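双腕ロボットの卓上キット「Porkley」、貸し出しの受付が始まりました

布ものの扱いを練習できる小型の双腕ロボットキット「Porkley」の貸し出しが、9月から始まっています。開発したのはSkastadura社、国内の窓口はZirnessです。以前からお問い合わせをたくさんいただいていたそうで、待ちわびていた方も多いのではないでしょうか(わたしもその一人です!)。

キットは二本のアームと白い天板、それを囲む壁までがひとまとまりになっていて、届いたその日から作業に入れるのがうれしいところです。布の山と小物が同じ台に載っていても、左右のアームがそれぞれ別の場所を受け持てます。 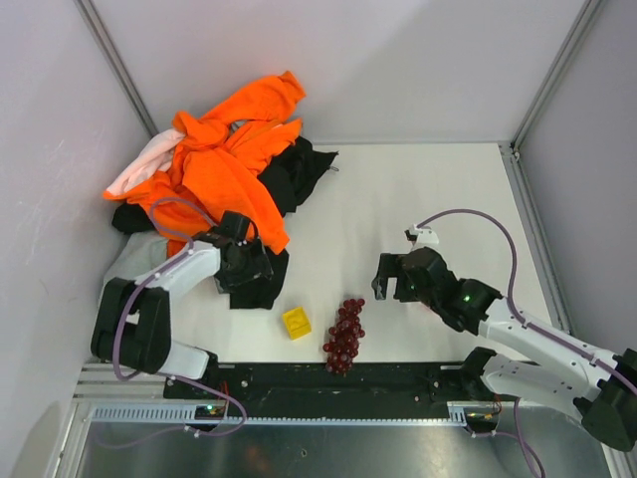
衣類の山に左のグリッパーを下ろしたPorkley。手前には黄色いキューブと赤いぶどう

付属の練習課題は13種類。衣類を一枚ずつ取り分けるものから、小物をよけながら布を寄せるものまで、やさしい順に並んでいます。最初の課題だけでも思いのほか奥が深く、つい時間を忘れてしまうんですよね。
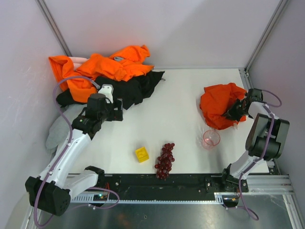 操作の記録は一台につき200回分まで本体に残せて、あとから見返したり、うまくいった動きだけを選び出したりできます。記録の整理には、Zúñigaという専用ソフトが付いてきます。画面の日本語はまだ少しぎこちないのですが、ボタンの数が少ないので、迷うことはあまりないと思います。

手首側のカメラの映像も同じ画面で確かめられます。布は折り重なると上からではどこをつかんでいるのか分かりにくいものですから、指のすぐそばから見られるのは、やはり心強いものです。 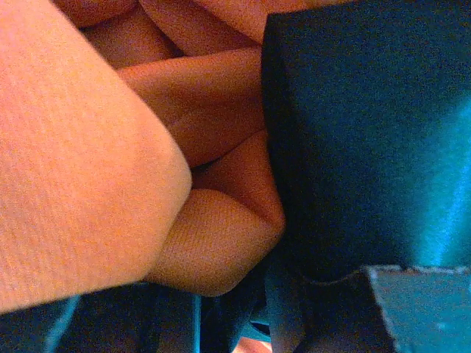

手首側のカメラから。指に押されてしわの寄った布

貸し出しは一か月単位で、初回は592台を用意しているとのこと。返却のときの箱は届いたものをそのまま使えますので、どうか捨てずに取っておいてくださいね。説明書の冊子が別にほしい方は、送料込み700円で分けてもらえます。お申し込みはZirnessの受付ページからどうぞ。電話での相談は午前10時から午後4時までです。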